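Ridged fingers or soft pads: a few weeks of picking up clothes

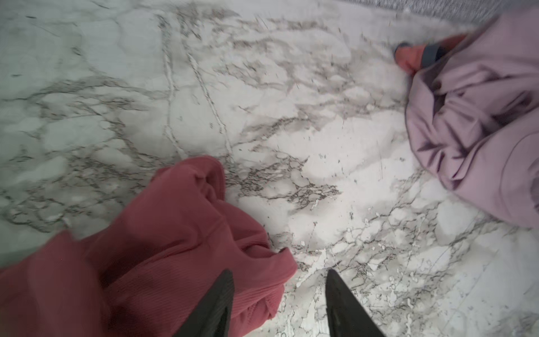
The black fingers, open, over the marble-patterned floor. Red ribbed garment on the left, lilac one on the right.

I said in August that I would write up the finger comparison once I had enough attempts to be fair to both sets. I now have 214 with each, so I can't put it off any longer.

The arm is the Elard I have been using since the spring. The gripper body is the parallel one it came with, and I have not touched the motor or the controller for this. The only thing that changes is the fingers. Set one is the black tapered pair with the pointed tips. Set two is a pair of broad pads made by Pletum, which are softer and wider and cost 26 pounds. The wrist camera stays on for both, in the same bracket.

The task is dull. Clothes lie on the floor, I drive the gripper down to one of them, close it, lift it and drop it in the tub. A pick counts if the garment gets to the tub without a second go. If it slides out halfway I mark it as a miss, even when it lands in the tub by luck.

I expected the pads to win. A wide pad touches more cloth, so I thought it would hold more cloth. On a thick fold that is true, and with a towel I would pick the pads every time. The trouble is getting hold of the fold in the first place. When a garment is lying fairly flat, the pads press it down and then slide towards each other over the top of it. The cloth wrinkles a bit and stays where it is. The pointed fingers can get in beside a small fold and pinch it.

Ribbed cloth is the easiest thing I have tried with either set. There is something for the fingers to catch on, and it bunches up in loose folds that stand off the floor. Smooth cloth with a slight sheen is the worst. With the pads it crept out during the lift, slowly enough that I could watch it go. With the pointed fingers it either held or it dropped at once.

I put the closing force up to see whether that would help the pads. It did, up to a setting of 820 on the Jemal controller, and past that I got no more picks and a noise from the gear I did not like. I went back down and left it there for both sets.

The pointed fingers have their own faults. They are not kind to thin material, and I pulled a thread on an old vest. They also need to be placed better. With the pads I can be a finger's width out and still get something. With the points, if I come down with one finger on the cloth and the other on bare floor, closing them sometimes gathers the edge in nicely and sometimes just scrapes. I have learned to aim for a rounded fold and keep away from the thin tapering bits at the edge.

The camera deserves a paragraph. From the wrist it sees the fingertips and the floor just past them, and that is nearly all I need for the last part of the approach. It is less good when the arm is travelling. The picture smears, and on a floor with this much veining I found it hard to judge my height until I stopped. I tried a slower approach speed and that was better for my nerves, though it made each attempt longer. A plain floor would be easier to read. I am leaving it as it is, as real floors have patterns on them.

Houda Mansour, who has the same arm in Malavholm, wrote to say she had 109 attempts with the pads on a low-pile carpet and hardly any of the sliding I get. That makes sense to me. Carpet holds the cloth still from underneath while the pads come together – a hard floor lets everything skate. I have a strip of speckled grey carpet next to the hard floor and will do a run there next, with both sets.

For now the pointed pair stays on. If I were mostly lifting towels and jumpers I would fit the pads and not think about it again. The other thing I want to try is sticking a thin strip of rubber to the inside of the points, near the tip only. I have some left from the last bracket repair, and it will need trimming.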